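Ticket 1282 – Greifzelle Volby, Papierhandhabung
Status: in Bearbeitung
Gemeldet von: Oratile Ndlovu
Zuständig: Instandhaltung Otuvitz
Erstellt: Dezember 2022

Fehlerbild
Der Parallelgreifer fasst den Bogen, verliert ihn aber beim Anheben auf der rechten Seite. In der Steuerung steht Meldung 479 (Schließweg überschritten). Nach Quittieren läuft der Zyklus weiter, der Fehler kommt unregelmäßig wieder. Letzte Wartung im September, seitdem keine Änderung am Programm.

Eintrag 1
Backen mechanisch geprüft, kein Spiel fühlbar. Schließkraft steht auf 50 Prozent, entspricht dem Datenblatt der Zelle. Kabelweg geprüft, keine Scheuerstelle. Kamerabild in Anfahrposition abgelegt.
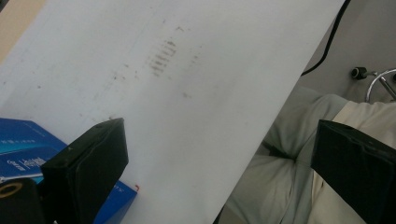 Abb. 1: Handkamera, Greifer über dem Bogen, graue Spuren auf dem Papier

Die Spuren sind unleserlich und verwischt. Ob es sich um Abrieb von den Backen handelt, ist offen. Backenflächen mit fusselfreiem Tuch und Isopropanol gereinigt, danach 50 Leerzyklen ohne Meldung. Mit Bogen trat 479 wieder auf.

Eintrag 2
Rückfrage bei Nikolovski (Lieferant der Backen): Der Nullpunkt ist nach jeder Demontage neu einzulernen. Im Wartungsblatt vom September fehlt dieser Schritt. Der Haken bei »Backen demontiert« ist gesetzt, der bei »Nullpunkt« nicht.

Vorgehen:
1. Zelle in Einrichtbetrieb, Druckluft bleibt an.
2. Greifer ganz öffnen, Endlage abwarten.
3. Leer schließen, Wert übernehmen.
4. Wieder öffnen und über dem Bogen positionieren.
5. Papierbogen plan auflegen, Zyklus einzeln durchtakten.

Achtung: Die Übernahme in Schritt 3 wird von der Bedienoberfläche Brovgate nicht bestätigt. Wert vorher notieren und danach vergleichen.
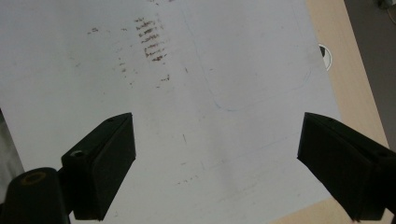 Muss nach dem Einlernen auch die Handkamera neu kalibriert werden?
Nur wenn der Kamerahalter gelöst wurde – der Nullpunkt der Backen hat auf die Kamerakalibrierung keinen Einfluss.

Eintrag 3
Neuer Nullpunkt ist eingetragen und gesichert. Dauerlauf mit Bogen steht noch aus, Ticket bleibt bis dahin offen. Wartungsblatt bitte um eine Pflichtzeile »Nullpunkt eingelernt, Wert« ergänzen.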